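Zwischenbericht zum Vorhaben Greiftechnik, Teil Beschaffung und Planung
Stand: Juni

Liebe Frau Matlala,

herzlichen Dank noch einmal für Ihren Besuch und für die vielen Fragen, die Sie uns dagelassen haben. Einige davon haben uns länger beschäftigt als gedacht, und ich hoffe, Sie sehen mir nach, dass dieser Bericht wieder etwas ausführlicher geraten ist als verabredet.

Zunächst das Erfreuliche: Die beiden Handgreifer von Jaltel sind bezahlt und im Einsatz, und wir sind damit im bewilligten Rahmen von 3000 Euro geblieben. Borkine hatte uns zwar ein etwas günstigeres Angebot gemacht, dort wären die Fingerpolster aber nur als ganzer Satz nachzubestellen gewesen, und gerade die Polster tauschen wir nach unserer Erfahrung am häufigsten. Frau Widmer aus der Verwaltung hat die Vergleichsangebote geduldig mit mir durchgesehen und abgelegt, Sie finden sie im Anhang.

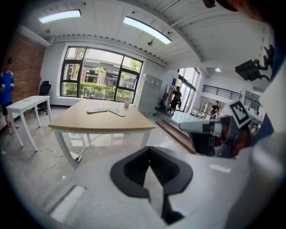
Etwas mühsamer ist die Sache mit den Arbeitsplätzen. Im Antrag hatten wir für Tische, Kabel und Steckdosenleisten eine einzige Pauschale von 1000 Euro angesetzt, und ich gebe gern zu, dass das knapp gerechnet war. Die Tische sind da und tun ihren Dienst, aber die Stromzuführung möchten wir noch ordentlich lösen, mit Kabelkanälen unter den Platten und festen Leisten an den Gestellen. Dafür fehlen uns 80 Euro, die wir mit Ihrer Zustimmung aus dem Posten Verbrauchsmaterial umschichten würden.

Für das zweite Halbjahr steht dann die größere Entscheidung an, nämlich ob wir einen eigenen Roboterarm anschaffen oder zunächst einen mieten. Bivdale bietet beides an, und die Miete ließe sich auf den Kauf anrechnen, was mir persönlich sehr sympathisch ist! Offen sind noch die Wartungskosten nach Ablauf der Garantie und die Frage, wer die Schulung übernimmt. Beides haben wir schriftlich angefragt.

Sobald die Antworten vorliegen, schicke ich Ihnen eine Gegenüberstellung mit beiden Varianten. Bis dahin bitten wir nur um ein kurzes Ja oder Nein zur Umschichtung, gern auch formlos per Mail.

Mit herzlichen Grüßen aus der Werkstatt
Ihre Projektleitung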